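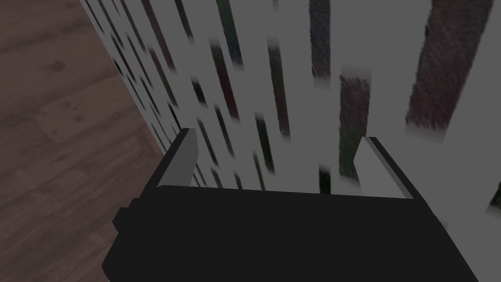 3.2 Setting up and looking after the Plollow cell

Before we get to the grasping results we would like to spend a little time on the cell itself, partly because we were asked about it so often when we showed early versions of this work, and partly because a good deal of our effort went there. The Plollow cell at Givthorpe consists of a single arm with a two-finger parallel gripper, working over a plank floor, together with a simulated copy of the same cell which we keep in step with it by hand. The copy was built in Flekadura, our in-house scene editor, and first put to regular use in October 2018. Everything described below was done twice, once on the bench and once in the copy, and we have come to think of the two as a single machine with a single maintenance log.

The gripper was the part that gave us the most to do. Its body is modeled as a plain matte black box with a small block on the left flank, and the fingers are light gray slabs, one toward each end of the housing (Figure 3). We kept the shapes simple on purpose. An earlier model, prepared with great care by Vasiliki Kalogeropoulos, had every fastener and chamfer in it, and it was lovely to look at, but whenever a fastener moved on the real gripper we had to decide whether to move it in the model as well, and after a few weeks of this we were all glad to go back to boxes.

Zeroing the fingers is the first job of any session. The gripper is opened fully with nothing between the fingers, the reported opening is compared with the value in the log, and the offset is entered in both the controller and the copy. On the bench the opening is then checked once more with a gauge block, closing slowly under low force. We repeat the procedure after every 28 hours of running time, a figure we settled on by looking back through the log at when the offsets had begun to drift – a more frequent check would do no harm, and a newcomer to the cell may well prefer one. If the two fingers disagree, the carriage screws are loosened, the fingers are closed against the block, and the screws are tightened again a little at a time, going from one side to the other. It takes patience the first time. Periklis Margaritis can now do it while holding a conversation.

The wall came next. In the simulated copy it is pale gray, covered in dark, soft-edged vertical streaks that look rather like blurred tree trunks, in charcoal, muted browns and here and there a faint green. The texture is stretched along the wall, so that up close one sees broad, fuzzy bands, while farther down, where the surface recedes, they crowd together into small dark dashes. We chose it over a plain wall after our first attempts at registering the wrist view, in which the estimator slid happily up and down the blank surface and reported great confidence at every point along the way. Streaks of uneven width gave it something to hold on to in the sideways direction. They help a good deal less with height, and for that we rely mainly on the line where the wall meets the floor.

Figure 3 shows a position from the wall approach check, with the gripper open and brought up close to the patterned wall. The left finger comes nearly into line with the wall-floor corner in this view, and the right finger stands in front of the open stretch of wall. We like this position for the check for a simple reason: the corner line, the streaks and the floorboards all appear together with the fingers, so a mistake in the camera transform tends to show up somewhere. The operator looks first at the left finger and the corner, and then at the seams between the planks, which run diagonally across the floor in this view. Lensa Berhe suggested adding the seams to the check and we are grateful to her, for they caught a rotation error that the rest of us had been blaming on the arm.

The lighting in the copy was left flat and dim. We did try a brighter arrangement with a strong lamp to one side, and the gripper certainly looked more handsome, but the black housing picked up highlights that moved as the wrist turned, and the mask which separates the gripper from the background had to be redrawn too often. Under flat light the housing comes out almost uniformly black, with a slight difference in shade between its top face and its front edge, and a mask drawn at one wrist angle will usually serve for its neighbors. Readers who need their rendered images to resemble the bench more closely will want to make a different choice here, and we would be pleased to hear how they get on.

Repairs were fewer than we had feared. The finger carriage was replaced in May, after it began to stick near the fully open end of its travel. Christos Stergiou first tried cleaning the rail and applying fresh grease, and this bought us a short while, but the sticking returned and the new carriage went in. The change took an afternoon on the bench and then, rather to our embarrassment, most of the following week in the copy, where the old travel limit had been written into several files by several people (the first author among them!). All limits now live in one file, which both the controller and Flekadura read at start-up.

After any repair the cell goes through a settling run of 40 open-and-close cycles with no object, followed by the wall approach check. Over the period covered by this paper we recorded almost 40 such runs. Bríd Ó Flaithearta kept the log throughout, and her habit of writing down what a thing sounded like as well as what the readings were has been more useful to us than we can easily say. "Dry squeak on opening, left side" was entered well before the numbers showed anything at all.

We do not claim that these procedures would carry over unchanged to a cell with a different gripper. The running-hours interval in particular belongs to our fingers and our workload, and should be worked out afresh from one's own log. The wall approach check depends only on having a clear corner line in view, and we expect it to travel rather better. The positions used in the check, including the one in Figure 3, are listed with their joint values in the supplementary material.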